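報道関係各位

Bekutwood、オフィス家具の手入れと再使用を行う「Umik」の受付を1月に開始
いすの張り地から樹脂部品、床のタイルカーペットまで一括で対応

オフィス家具の販売と保守を手がけるBekutwoodは、使用中の家具と床材を点検し、手入れのうえ使い続けるためのサービス「Umik」の受付を1月に開始します。対象は、いす、机、収納、間仕切り、およびタイルカーペットです。

同社はこれまで、共用オフィス「Skakance」で試験運用を行ってきました。点検した家具と部品は合わせて3,526点で、このうち交換が必要と判断したものは338点でした。残りは清掃、ねじの締め直し、張り地の手入れを行い、元の場所に戻しています。

点検では、ふだん目の届きにくい樹脂部品も確認します。成形パネルの擦れ、ねじ留め部のゆるみ、差し込み口の縁の欠け、金属クリップの変形などが主な項目です。
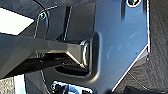

部品単位の交換で済む場合は、家具本体の買い替えをお勧めすることはありません。交換用の部品は提携先のEshunが保管し、在庫のあるものは受付から7日以内に発送します。

床については、タイルカーペットの毛の向き、継ぎ目の浮き、壁や家具と接する部分の汚れを調べます。張り替えは一枚単位で行い、周囲の目の向きに合わせて敷き込みます。

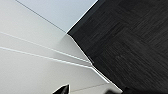
濃いチャコール色のカーペット。場所により筋目の向きが異なる

いすの張り地は、色と素材を記録してから清掃します。背もたれに上着やかばんを掛けて使う職場では、上端の布に負担が集まりやすいため、背面の縫い目と上端を重点的に確認します。作業の前に、掛けてある私物は利用者ご自身で外していただきます。
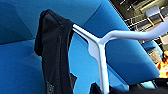 張り替えの場合は、現在の色に近い布地の見本を事前にお送りします。布地が廃番のときは、同じ部屋のいすをまとめて張り替える方法もご案内します。

Bekutwoodの事業責任者アーコシュ・ファルカス(Ákos Farkas)は、「いすのねじがゆるんだだけで処分される例を多く見てきました。まず状態を調べ、直せるものは直すという手順を標準にします」と述べています。

初回の受付は500点分です。点検のみの申し込みも可能です。料金は点数と作業場所を確認したうえで見積もります。

本件に関するお問い合わせ先
Bekutwood 広報担当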